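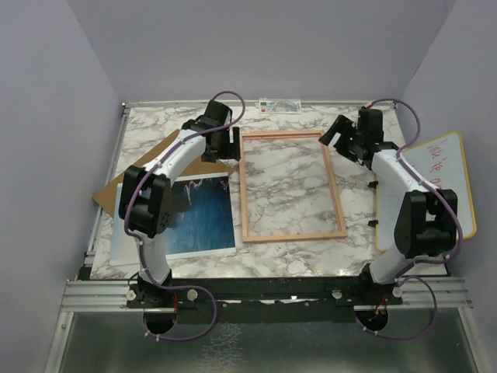
Slide 1. Frame, print and backing board laid out on the bench top.

Framing small prints: order of work and edge finish
Speaker notes. Running time 19 minutes, questions after.

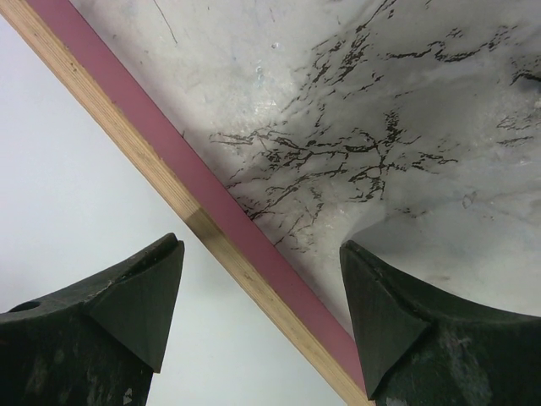 Notes by Enikő Bodnár, Stavenwood workshop programme

Leave slide 1 up while people sit down. Start with the order of work, then go to the edge close-up on slide 2.

Order of work. Frame in the middle of the bench, opening clear. Print to one side, card close by. The print on slide 1 is the blue water one with the white border. Point out the border: it decides how much of the rebate can overlap the paper before the image itself is lost. Ask the room what overlap they normally allow. Most will give a figure for the glass and forget the paper.

Work surface. Wipe down before the print comes out of its sleeve. Grit under a print marks the back first and the face later, once pressure goes on. A clean sheet under the print is enough for small sizes. For anything with a long side over 300 mm, use two sheets and overlap them.

Card. Brown card is acceptable for display of a season or so. For longer display, use board sold as acid-free. Do not get drawn into a discussion of brands here. Shahram Zamani covers boards in the next session.

Slide 2. Edge of the strip. Two faces to compare: the pink one, smooth and slightly glossy, and the tan one with fine grain lines running along its length. The line between them is crisp. Spend a minute on this.

Points to make:
Rub along the grain on the bare face, never across it.
Keep abrasive off the coloured face altogether. A dull patch on a glossy surface shows from the other side of a room.
Mask the join before sealing the bare face. Lift the tape at a low angle.
Check corners with a square at 90 degrees before fixing anything - a strip that looks straight on its own can still give an open mitre.

Fitting. Dry fit first. Print into frame, card behind, turn over, look at the border on all sides, turn back, fix. If the border is uneven, move the print and leave the card where it is.

Handout is sheet 2883, by the door. The version dated 15th October has the corrected overlap table; Khalil Kassab has spare copies.

If time is short, drop the paragraph on card and go straight to slide 2.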